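Notebook – adhesives bench, Rarkton building
6 November 2025

Carried on with the shelf-life question for the two-part epoxy. The Plaramar hardener opened in May is still in the cabinet and the label gives no date after opening. Plan was to compare it with a sealed can from the same batch before anything else gets ordered.

Room at 23 C by the wall thermometer, humidity not logged (meter battery flat again). Resin from the Aitken drum, stirred by hand for 2 minutes and left to stand until the bubbles had cleared.

Mixes A and B made up by weight, same ratio. A is the old hardener, B the sealed one. The old hardener is darker in the cup and smells stronger. Viscosity by flow cup, not corrected for temperature:

A – 60 s
B – 422 s, which cannot be right. Suspect a skin over the orifice. Cleaned the cup with solvent and did not repeat, as the mix was already thickening. Do not use this number.

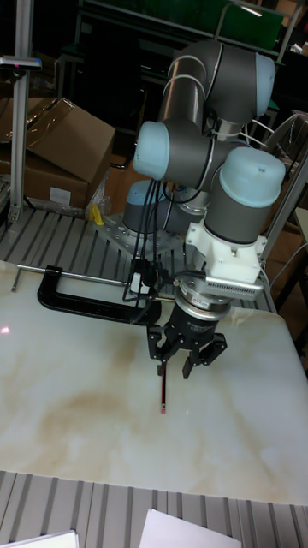
White marble-patterned board, grooved aluminum table.

Lap joints cut from the offcut strip. Abraded, wiped, wiped again with a fresh cloth. Bond line set with wire spacers. The spacers in the drawer marked "fine" are mixed sizes, so each one has to go under the micrometer. Two joints in set A were rejected for squeeze-out on one side only. Remade both from the same cup, late in its pot life – marked with a cross so they can be left out of the average if they look odd.

Clamped in the Prolness jig. The left screw slips at the end of its travel and needs a washer under it. Cure overnight at room temperature, no oven. The data sheet allows a warm post-cure, but it would hide the difference we are looking for.

Marking of joints: pencil rubs off after the solvent wipe, scribing starts cracks near the overlap. Use ink on the tab end only, well clear of the bond.

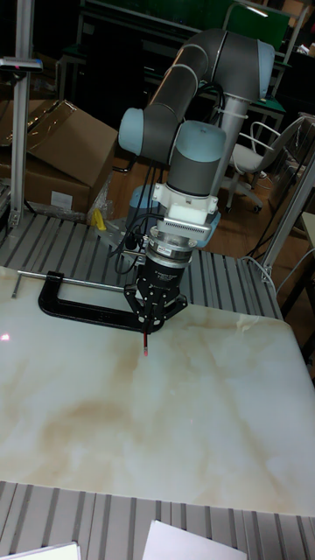 Open points

Repeat flow cup for B with a fresh mix, cup checked against the light first.
Pull tests once the cure is complete, A and B alternating so that any drift in the load cell falls on both sets.
Write the opening date on every can. Tape and marker are on the cabinet door.
New battery for the humidity meter.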